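Pondcombe 収納用品
ホーム > 小物収納 > 木箱 > Cello ガラス蓋つき仕切り箱

Cello ガラス蓋つき仕切り箱(木製・淡色)
メーカー:Lavel
価格:125ユーロ(税込、送料別)
保証:2年

商品について

Celloは、蓋にガラスをはめた木製の仕切り箱です。内部は薄い木の板を十字に組んで小さな区画に分けてあり、蓋を閉めたまま中身の位置を確認できます。ティーバッグ、ボタン、糸巻き、鉱物や貝の標本、腕時計、文具の替え芯など、細かくて種類の多いものを分けて置くための箱です。

設計はLavelのEsko Suominenが担当しました。もとは標本を入れる浅い箱として作られたもので、家庭向けに深さを増し、蓋の枠を太くしたものが現在のCelloです。金色の飾り金具や焼き印を付けた仕様はありません。

本体の色は淡い木の色の一色のみで、着色仕上げの取り扱いはありません。同じ形で濃い色のものをお探しの方は、Kurucシリーズのページをご覧ください。Kurucは仕切りの構成が異なるため、Celloの仕切りや蓋を流用することはできません。

主な仕様

品名:Cello ガラス蓋つき仕切り箱
本体:木製、無着色
蓋:木枠にガラス板
ガラスの厚さ:2 mm
高さ(蓋を含む):13 cm
仕切り:木製、十字組み
付属品:取扱説明書、乾いた布
組み立て:不要

幅と奥行きは、ご注文画面の寸法図で確認してください。寸法図の数字は外寸です。区画の内寸は板の厚みのぶんだけ小さくなりますので、入れるものの大きさが決まっている場合は、寸法図の内寸欄もあわせてご覧ください。

置き場所

水平で、がたつきのない台に置いてください。箱の底は平らです。傾いた台に置くと、丸いものは区画の片側に寄り、重さが偏ります。

色の明るい木の天板に置くと、箱と台の色が近くなり、部屋の中で目立ちません。反対に、箱をはっきり見せたい場合は暗い色の棚板や布の上が向いています。木は一枚ごとに色の濃さも木目の出方も違うので、手持ちの家具と完全に同じ色にはなりません。天板のほうも、使っているうちに日光で色が変わっていきます。

設置に必要な広さは、箱の外寸に加えて、蓋を扱うための余地と、出した中身を仮に置くための場所です。中身を入れ替えるときは、箱の隣に同じくらいの広さを確保しておくと作業がしやすくなります。台の上の砂や木くずは、先に乾いた布で拭き取ってください。硬い粒が底に挟まった状態で箱を引きずると、箱にも天板にも線状の傷が付きます。移動するときは、必ず両手で本体を持ち上げてください。
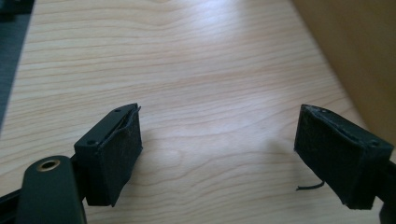
蓋の構造

蓋は、太めの木枠にガラス板をはめたものです。枠の四隅は斜めに切った材を突き合わせる留め継ぎで、合わせ目は外側の角からガラスに向かって斜めに入ります。枠の上面にはゆるい面取りがあり、手を掛けても角が強く当たりません。

枠の側面は、木目と細い筋が見える仕上げです。筋は材によって目立つものと目立たないものがあります。良品として出荷していますので、筋の有無や濃さを理由とする交換はお受けしていません。合わせ目に爪が掛かるほどの段差がある場合は、保証の対象です。

閉じた状態では、蓋が下の本体よりわずかに外へ出ます。蓋と本体の間には細い線が一周して見えますが、これは設計どおりのもので、隙間の不良ではありません。

ガラスは透明です。照明の真下や窓の近くでは表面に光が映り込み、見る角度によっては中が見づらくなります。気になる場合は、箱の向きを変えるか、光源から少し離してください。反射を抑えたガラスへの変更は行っていません。

本体は蓋の枠に比べて木目が控えめで、側面は平らな板のままです。引き手や札入れは付けていません。中身がガラス越しに見えるため、外側に札を貼らずに使う方が多いようです。どうしても札が必要な場合は、糊の残らない紙テープをお使いください。布テープや強い粘着のものは、剥がすときに木の表面を傷めます。

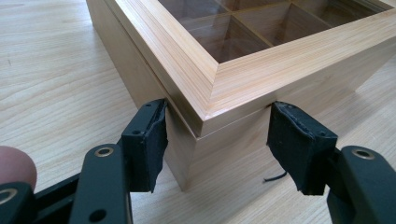
仕切りの板は薄く、区画の中は外側の枠より少し暗く見えます。白いものや色の明るいものは見分けやすく、黒や焦げ茶の小物は沈んで見えます。暗い色のものを入れるときは、区画の底に白い紙か薄いフェルトを敷いてください。敷くものの厚みは、蓋を閉めたときに中身がガラスに触れない範囲にします。

区画の使い方

仕切りは本体に組み付けてあり、工具を使わずに外すことはできません。区画の広さを変えたい方には向かない箱です。大きさの違う小物を一つの箱に入れる場合は、小さいものを蓋つきの缶や紙の小箱にまとめ、区画に一つずつ入れると混ざりません。

お茶に使う場合は、個包装のまま入れてください。箱に密閉性はなく、蓋を閉めても香りは外へ出ますし、湿気も入ります。包装していない茶葉、香辛料、菓子を直接入れる使い方はお勧めしません。香りの強いものを長く入れると木ににおいが移り、あとから別のものを入れたときに気になることがあります。

裁縫用品では、ボタンを色ごと、糸を太さごとに分ける使い方があります。針とまち針は、そのまま区画に入れず、針刺しか専用のケースに入れてください。薄い仕切りの根元に細い針が入り込むと、取り出すのに手間がかかります。

標本を入れる方へ。紫外線を遮るガラスではありませんので、色の変わりやすいものを窓辺に置かないでください。防虫剤を使う場合は、薬剤が木やガラスに直接触れないよう、紙の小袋に入れて区画の隅に置きます。

重いものを入れるときは、一か所に集めず、対角になる区画へ振り分けてください。持ち上げたときに傾きにくくなります。

購入された方の声

Ritva Niskanenさん
ボタンの整理に購入。以前は瓶に入れていたので、同じ大きさのものを揃えるのに毎回全部出していました。この箱は上から見て選べるので早いです。区画の隅に小さなシャツボタンが寄ると指でつまみにくく、今は底にフェルトを敷いています。

Jouko Kallioさん
紅茶用。背の高い包みは立てると蓋に当たるので、寝かせて入れています。ガラスの指紋は目立ちます。箱の作りには満足しています。

Pylyp Melnychukさん
川で拾った石を入れています。木の色が想像より明るかったものの、机の色と合ったのでそのまま使うことにしました。仕切りを外せるとさらに良かった。星四つ。

お手入れ

木の部分は、乾いた柔らかい布で木目に沿って拭いてください。汚れが取れないときは、水で濡らして固く絞った布を使い、すぐに乾拭きします。アルコール、漂白剤、研磨剤入りの洗剤は使わないでください。水洗いと食器洗い機は不可です。

ガラスの清掃には、ガラス用クリーナーを布に少量含ませて使います。ガラスに直接吹きかけると、液が枠との境目に入って木に染みが残ります。枠の際は綿棒が便利です。

区画の中のほこりは、毛の柔らかい刷毛で隅から掃き出します。掃除機を使う場合は吸引を弱くし、先端を仕切りに当てないでください。箱を逆さにして叩くと仕切りが緩むことがあります。

冬に暖房の効いた部屋で使うと、木が乾いて蓋の当たりがわずかに変わることがあります。多くは湿度が戻れば元に戻ります。暖房器具のそば、浴室、直射日光の当たる窓台には置かないでください。

取り扱い上の注意

蓋の上に物を載せないでください。ガラスは荷重を受ける作りになっていません。箱の積み重ねもできません。蓋だけを持って箱を持ち上げる、蓋を立てかけて放置するといった扱いは、破損の原因になります。

ガラスにひびが入ったときは、使用をやめ、厚手の手袋をして中身を取り出してください。破片が区画に落ちている可能性があるため、素手で中を探らないでください。

小さなお子さまの手が届く場所では使わないでください。中に入れる小物の誤飲にもご注意ください。

保証と交換部品

保証期間は、お届けの日から2年です。合わせ目の開き、仕切りの外れ、ガラスのがたつきなど、通常の使用で生じた不具合を修理または交換します。落下による破損、水濡れによる反りや染み、日光による色の変化は対象外です。

交換用の蓋は、枠とガラスを組んだ状態で販売しています。ガラス板のみの販売はありません。木の色は製造時期によって差があり、交換した蓋と本体の色が揃わないことがあります。仕切りの交換は工場で行うため、本体をお預かりします。

修理をご希望の際は、注文番号と不具合のある箇所の写真をお送りください。返送は、こちらから受付の連絡を差し上げた後にお願いします。連絡前に送られた荷物は、確認に時間がかかることがあります。

納期について

在庫のあるものは、ご注文の翌営業日に発送します。在庫がない場合は次の製造分からのお届けとなり、確定した時期をメールでお知らせします。次回の製造は12月を予定しています。

包装は段ボール箱のみで、ガラス面には紙の保護材を当てています。開封後は保護材を外し、蓋の四隅とガラスの状態を確認してください。輸送中の破損があった場合は、段ボール箱と保護材を捨てずに保管し、そのままの状態でご連絡ください。

贈答用の包装は承っていません。

お問い合わせ
Pondcombe 商品窓口 担当:Garba Briggs
お問い合わせの際は、商品名「Cello ガラス蓋つき仕切り箱」をお書き添えください。

最終更新:2025年9月16日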